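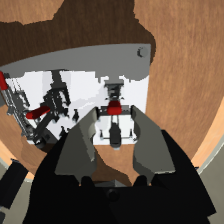
Nerkalcombe will open its second wood care program in September, with evening classes on looking after floors, tables and other wooden surfaces at home. The town's adult education office approved the plan this month after the first program filled up and ran out of places. Classes will be held in the former post office on Fukuda Street and will start at 6 p.m. Students will learn how to clean, sand, patch and finish wood, and how to hold a piece steady while they do it. Several kinds of clamp will be taught, including the toggle clamp, the type shown with a red grip, which closes with a lever and is handy when the same piece has to be put down and picked up many times.

The office has set aside 410 places for the year, spread over short courses that repeat through the fall, winter and spring. Residents of Brerport can sign up on the same terms as residents of Nerkalcombe. Brerport closed its own evening school two years ago and has sent students up the valley ever since.

Demand for the classes comes mostly from people living in the older streets near the river, where many houses still have wood floors from when they were built. A survey mailed with the spring water bills drew replies from 233 households. The most common complaint was scratches near doors and under chairs. Gray patches near kitchen sinks came next, followed by gaps between boards in winter. A good share of those who replied said they had been told by a contractor to replace the whole floor.

The education office said in a written statement that full replacement is often not needed. A solid board can usually be sanded several times in its life, and a single bad board can be cut out and swapped. The statement said that the aim of the program is to help people tell a worn finish from a damaged board before they spend money.

The floor course is the longest of the courses on offer. It begins with cleaning, which the office says is where most of the damage is done. Too much water is the usual problem. Water runs into the seams and raises the edges of the boards, and the finish wears off at those edges first. Students will be taught to use a mop that is barely damp and to dry the floor with a cloth afterward. Steam mops are not recommended for wood and will not be used in the class.

Grit is the other problem. Sand carried in on shoes works like sandpaper, especially in a hallway. A mat inside the door picks up much of it, provided the mat is lifted and shaken out often. Rubber backing can leave a stain on some finishes, so students will be shown how to check the underside of a mat before they put it down. They will also be told to move mats now and then. Wood changes color with daylight, and a covered area can end up a different shade from the boards around it.
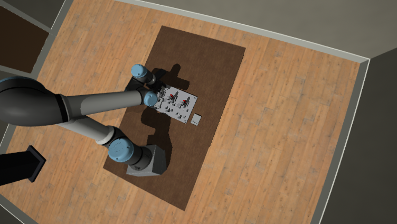 A dark brown mat on a light plank floor. Covered boards may age to a different shade from the open floor.

Later sessions cover sanding and finishing. The machines will be the small orbital kind that can be rented by the day. Drum sanders are faster, but they can cut a groove in a floor in a moment if they are allowed to stand still, and the office decided to leave them out. Students will practice on loose boards before they work on the section of old floor at the back of the building, which was left unfinished on purpose when the front rooms were redone last winter.

Practice boards will come from Fostine, a flooring yard on the Brerport road that sells both new and salvaged lumber. The yard has agreed to supply offcuts and short lengths at no charge for the first year. It asked that the boards be returned for fuel when the classes are done with them. Most are oak and pine. Pine is softer and dents easily, and it tends to have more knots. Knots can bleed through a pale finish as yellow or brown spots, and one evening will be given over to sealing them.

Color is handled in a separate session. The same stain can look quite different on two kinds of wood, and even on two boards of the same kind. Students are asked to bring a small piece of wood from home if they have one, perhaps a strip left over from an old repair or a piece of threshold, and to test the stain on that before they buy a full can.

The table course is shorter and has been changed since last year. In the first program, students spent most of their time on chair joints, and many said afterward that they had signed up hoping to deal with rings, burns and faded tops. The new version puts the tabletop first. White rings are usually moisture held in the finish and will often come out with gentle warmth or a little oil. Black rings are a different matter, as the water has gone through the finish and into the wood. Those normally call for sanding or bleach, and students will try both on scrap. 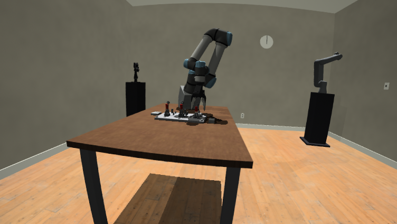
A reddish brown wooden tabletop with fine grain. Sanding follows the direction of the grain.

Veneer will get its own evening. Many tables sold as wood have only a thin layer of it over a cheaper core, and that layer can be sanded through in seconds. Students will be shown how to look at the edge of the top and at the underside, where the grain pattern gives the answer in most cases. If the lines on the top do not carry on over the edge, the top is probably veneered. The advice for such tables is to clean them, fill small chips and put on a new coat of wax, and to leave the sander in its box.

Large tables are a problem for the program. There is no elevator at the Fukuda Street building and the side door is narrow, so students are asked not to bring anything that two people cannot carry. Those with a bigger piece can bring photographs and measurements instead. A drop-off day was tried last year but led to parked cars on both sides of the street, and neighbors complained. It will not be repeated.

Fees have been kept at last year's level. Students who cannot pay the full fee may ask for a lower one when they register, and no paperwork is needed for the first request. The program has also received a grant of $500 from the Brerport savings club to pay for dust masks and ear protection. Both must be worn whenever a sander is running. Safety glasses are provided, although people who wear prescription glasses may want to bring a pair of goggles that fits over them.

Dust was the main concern raised at the public meeting on the plan. People who live in the apartments over the old sorting room asked whether it would reach their windows. The office replied that each sander will be connected to a vacuum and that sanding will stop at 8:30 p.m. on every class night. A filter has been added to the fan in the back room. The fan itself is noisy, and a quieter model is on order but may not arrive before the first classes.

There were questions about oily rags too. Rags soaked in linseed oil can heat up by themselves and catch fire when they are left in a pile. The building will have a metal can with a tight lid for used rags, and students will be told to lay theirs out flat outdoors at home until they are stiff and dry. 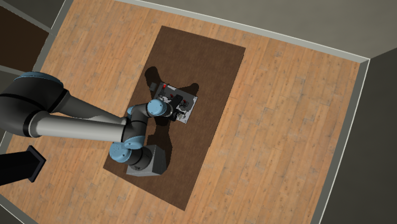
The office is still deciding whether to add daytime classes. Evening sessions suit people who work regular hours, but the survey had a number of replies from shift workers at the Brerport docks who said they could only come in the morning. The back room is free before noon on most days. Heating it for longer hours would add to the cost, and the office wants to see the winter bills first. A decision is expected in January.

A short course on outdoor wood may follow in spring. It would deal with decks, steps and garden benches, which need different products from anything used indoors. Many floor finishes turn brittle in sun and frost and peel within a season. The course has no outline yet, and its place on the schedule depends on whether a dry, covered space can be found near the building.

Registration for the fall courses opens in August at the adult education office and at the Brerport library desk. Places are given in the order that forms come in. People who were on last year's waiting list will receive a form by mail in July and can send it back early. Students must be 16 or older, and those under 18 need a parent's signature.

Anyone who wants to see the rooms before signing up can visit during the open evening at the end of August. The sanders will be set out, and samples of oil, wax and water-based finish will be on display on oak and pine boards. Fostine will have a table by the front door with salvaged boards for sale. Parking is behind the building, and the entrance is on the side facing the river.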